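## 4. Tableware and Serving Surface

The Brirnutness project compared 2 bowl colors for serving pale foods to residents with reduced vision. Bowls were supplied by Delley and used on a plain white table. Each food item was presented singly, and contrast was rated on a scale of 0 to 100.

Blue was preferred for bread and dumplings. Ratings for soup were less consistent and are listed in Appendix 5.

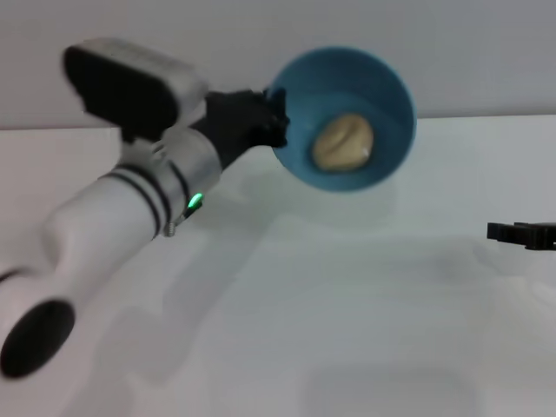 *Photo: Ruangrit Design School, project archive*

**Figure 2.** Blue bowl, tilted, with a beige, rounded object resembling bread or a dumpling inside. The interior is a deeper teal-blue than the turquoise outer rim. Rim contrast was rated separately from interior contrast.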